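# The Short Lunch

The sandwich counter in Davville opens at 11 and is usually sold out by 1:30. It has nine stools, and before last November it had never offered delivery.

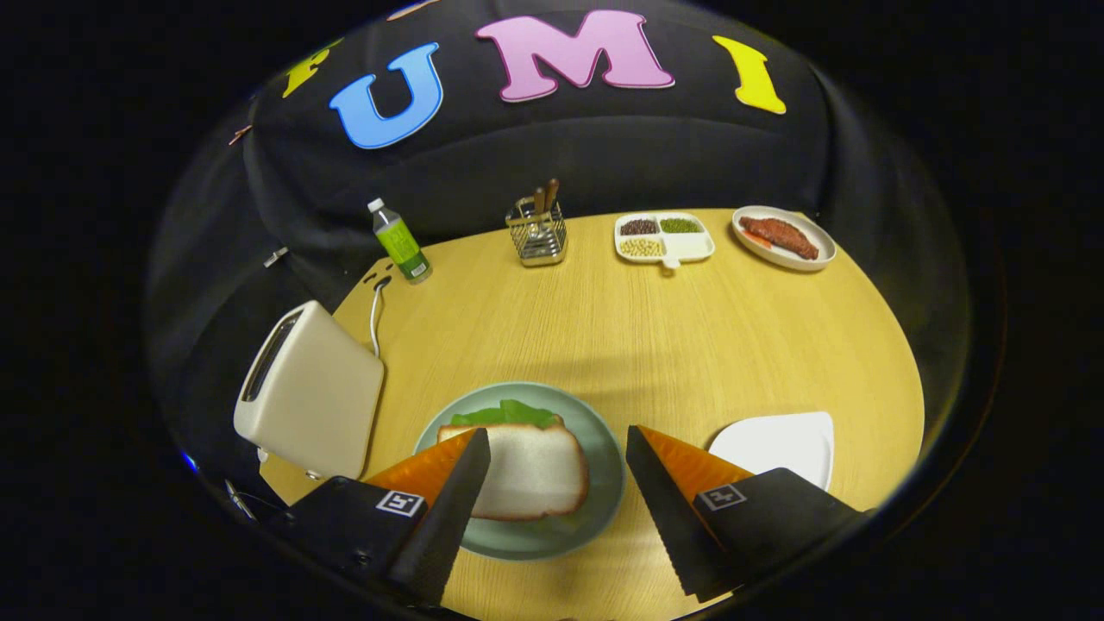 Lunch used to be the slow meal in this part of town. The Sidden mill gave its workers a full hour, and most of them walked home for it. When the mill closed, the offices that moved in cut the break to 30 minutes, and the lunch trade changed with it. Diners with table service lost out. Places that could hand over a sandwich in four minutes did well.

Bread was the hard part. Marinho, the bakery across the river in Skaltbridge, now bakes 600 rolls a night for shops on both banks, up from 61 when it started taking wholesale orders. The rolls are soft, a little sweet, and sliced before they leave — a small thing, but it saves the counters a step at noon.

Prices have gone up too. A ham and cheese that cost $4 a few years ago is now $6.50. Regulars complain and keep coming. The bakery plans to reach 1,000 rolls by summer, if it can find a second oven that fits through the door.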